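4.3 Opening a poll to the room

Before you start, the session must be saved in Plenport and the presenter laptop must show "Linked" in the status bar.

1. Open the slide deck and go to the first poll slide.

2. Select Poll > Arm. The join code appears in the slide footer. A code has 6 characters and is not case sensitive.

3. Set the audience limit. The default is 700. Votes from devices over the limit are refused and are not stored.

Note: The limit applies to connected devices. A delegate with a phone and a tablet uses two places.
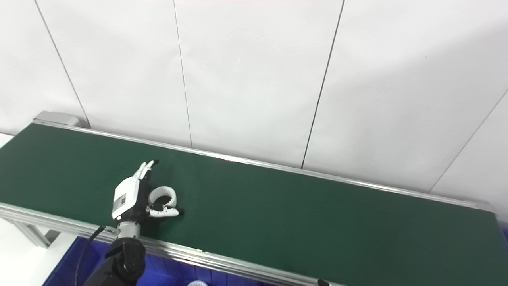
A Thibodeau user wrote in the support forum that the limit had to be set again after the deck was copied to a second laptop. This is correct for version 2 decks. Check the value after every copy.

4. Select Poll > Open. Voting starts at once. The countdown is 70 seconds unless changed under Timing.

Caution: Do not close the slide show while a poll is open. Votes received up to that point are kept, but the poll cannot be reopened under the same code.

5. Select Poll > Close, or let the countdown run out. Results are drawn on the next slide.
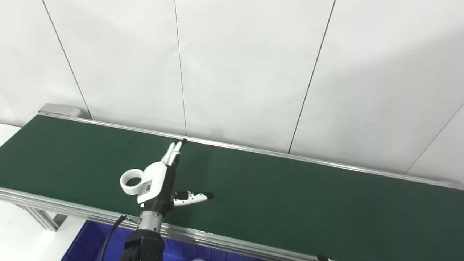

6. To hide results from the audience, select Results > Presenter only before moving to the next slide.

4.4 Exporting votes

Go to Sessions > Export and choose CSV or PDF. Open text answers are included in CSV only. For decks made with the Skavside add-in, run Convert first.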